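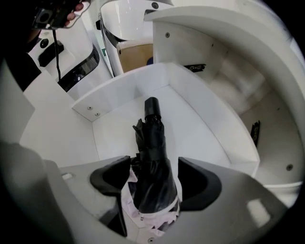
Folded umbrella in the gripper over the white bin, drop-off test.

Last updated: June

Claltell hand-held gripper kit, my trial checklist

I've had the Claltell on loan for a bit now and I go through this list before every session. Scribble your own notes on it, mate, I do!

[x] Finger pads seated. Both black pads pinched the umbrella fine. Give each one a wiggle.
[x] Body screws snug. Finger tight is not enough (ask me how I know).
[x] Nothing trailing into the jaws. The ruffly pink and white stuff at the bottom of the umbrella is the sort of thing I watch for, so I go slow.
[x] Bin floor clear before you release.
[ ] Trigger return spring. Bit lazy on mine. Sachdeva are posting a new one.
[x] Weight. It's 700 grams and my wrist was grumbling after about 34 grabs, so take a break before yours does.
[ ] Wrist strap. Too short for my arm, and I'd want that sorted before paying $450.
[x] Other people's hands well away from the jaws. Say "closing" out loud, even if you feel like a galah.

Overall I really like it, and I'd pick it over the Wison for long skinny things. Still not signing it off until the spring turns up.

Comments (3)

Kusum Tomar: Ours had the lazy spring too. A new one fixed it.

Mutua Gachanja: Does the strap from the older kit fit?

Sipho Engelbrecht: @Mutua yep, but you'll need the longer screw.

We use cookies to remember your settings. OK / Manage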